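House rules for arms that share a table with people

We finally wrote our rules down in August. Until then they lived in Mali Landeg's head and on a sheet of cardboard near the door, and the cardboard had gotten hard to read. The new version is a page and a half. A couple of readers asked to see it, so this post is most of it with my notes.

Some background for anyone new. At Kneath we run two-arm setups on household chores, mainly clearing and sorting things on tables. We follow the risk assessment that came from Borkberg when we bought the arms. That paper covers speed, force and the stop circuit, and I have no quarrel with it. It has very little to say about forks.

Rule one is that somebody holds the stop button whenever the arms have power. Holding it means in the hand. We had it lying on a shelf for a while and I timed myself getting to it from the chair, and I didn't like the number. If you need to put it down, cut power first.

Rule two is the speed cap. With a person within reach of either arm, we run at the low setting, and the setting is checked by a second person before the session starts. The check goes in the log. We are at 2814 log entries now and 13 of them are missing that check, all from the first weeks. I went back and marked them so they don't get used.

Rule three covers what the grippers may hold. Spoons are fine, plastic or metal. Forks are allowed only when everyone is out of reach. Knives are not allowed at all, including butter knives. We argued over butter knives for most of an afternoon and I lost. Glass is out too, after a tumbler went over at Ballby and we spent the evening on our knees with a flashlight.

Rule four is cables. Look at both of them before power on and again at each break. A loop that hangs near a bowl or a cup handle will catch it sooner or later. We use 4 ties per arm and leave slack at the wrist - too tight and the cable wears, too loose and it drags across the dishes.

Rule five took the longest to write. It says a person at the table may do what people do at tables. They can eat, talk, look at a phone. The first draft said the seated person must watch the arms the whole time, and it didn't survive a single day. 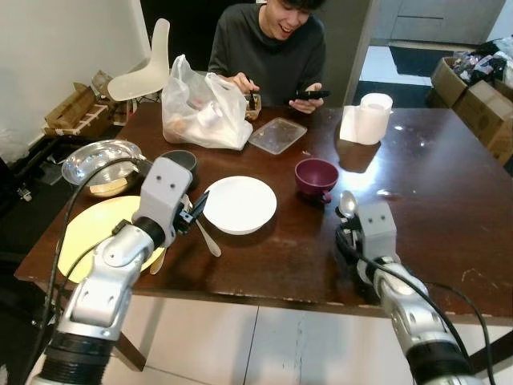

So the duty to watch belongs to the one with the stop button, and that person doesn't eat, doesn't hold a phone and gets swapped out every half hour. The person in the chair has one job, which is to keep their face back from the arms. If they want something from the middle of the table, they say so and wait for the arms to pause.

Rule six is cleaning. Gripper fingers get wiped between sessions, and anything a gripper has held goes in the wash before anyone eats with it. We keep robot spoons and people spoons in separate drawers. Mali labeled the drawers.

I still want a rule for bags. Thin plastic moves when an arm goes by and it can hide what's in it. Tatance, the team down the road, clears all bags off before power on. We haven't agreed on that yet. I'll post the next version when we do.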